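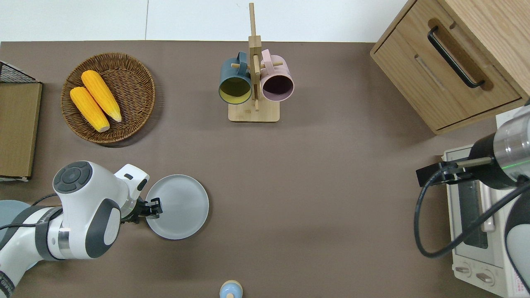 Posted by gradside_dishpit — Sep 16, 2023, 8:14 am — Kitchen & Counter forum

Mug tree: keep or toss?

Moved into the Gradside apartments in July and I have one usable stretch of counter. On it, or trying to be: a wooden mug tree, a toaster oven, a wicker basket with two ears of corn in it, and a wooden cabinet with a black bar handle that holds whatever I was avoiding. My question is about the mug tree. It carries a teal mug and a pink one, and for that it takes up the floor plan of a small lamp.

I was raised to believe mugs live in a cupboard. My cupboard is full of lids.

Husterura
Keep the tree, lose the basket. Corn goes in the fridge, husk on, and you eat it that day or the next. Sitting out it just turns to starch while you admire it.

gradside_dishpit
The basket is the only thing in this apartment that makes me look like I cook, so it stays.

Fine, more information. The plates go in a wooden rack with upright pegs, back by the cabinet. I like the rack. You can grab a plate without unstacking anything, and the blue one and the yellow one look decent standing together.
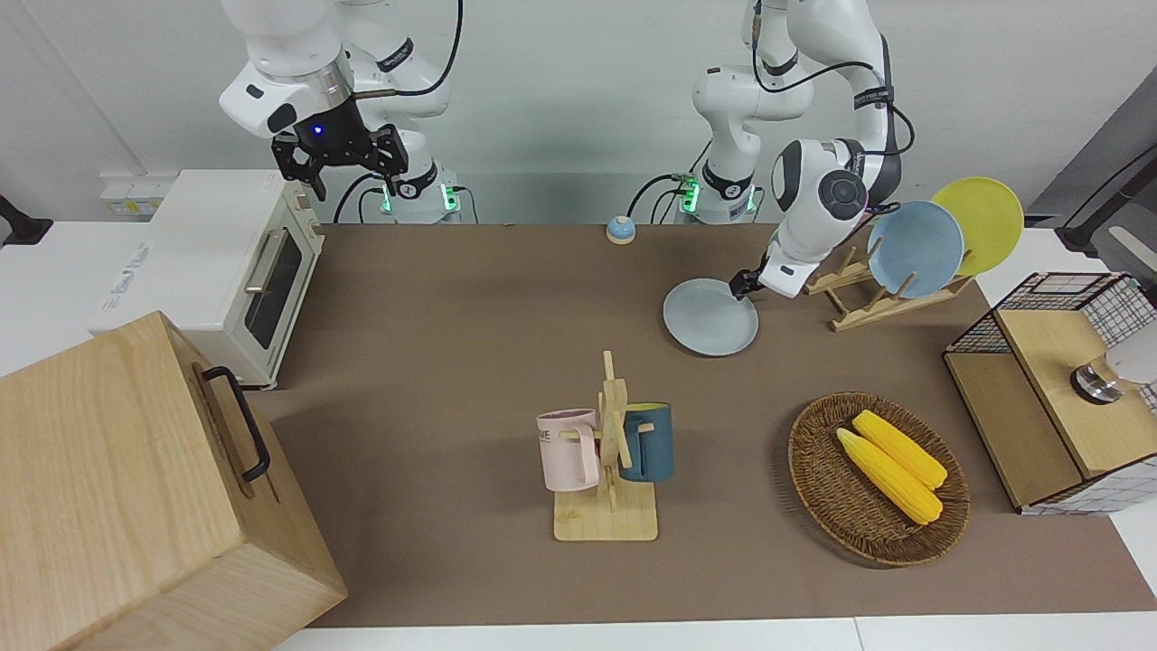

The trouble is that the rack and the tree both want to be near the sink, and the sink only has one side. I tried the tree up front and now I reach around it for everything. My sleeve has caught a peg twice this week.

ogunleye70
Put the tree in the back corner and the rack in front. You use plates more than mugs.

Husterura
Speak for yourself. I have 8 mugs going by noon.

gradside_dishpit
Tried the corner. The cabinet is already in it and it's heavier than it looks. I could move it to the end of the counter, where there's room if I clear everything else off the mat, but then I've solved the mug problem by having no mugs out.
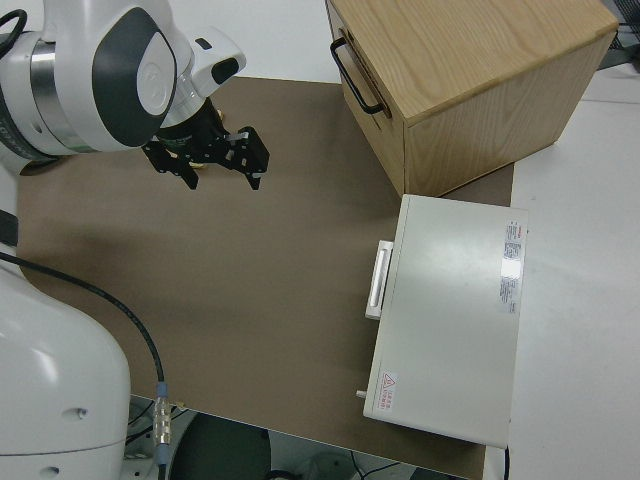 Drindimar: Sorry, but I disagree with the whole thread. Screw four hooks into the underside of a shelf and give the tree away. I did it in my last rental and filled the holes with toothpaste when I left.

ogunleye70
Please don't fill holes with toothpaste.

Drindimar
Got my deposit back.

gradside_dishpit
I don't have a shelf.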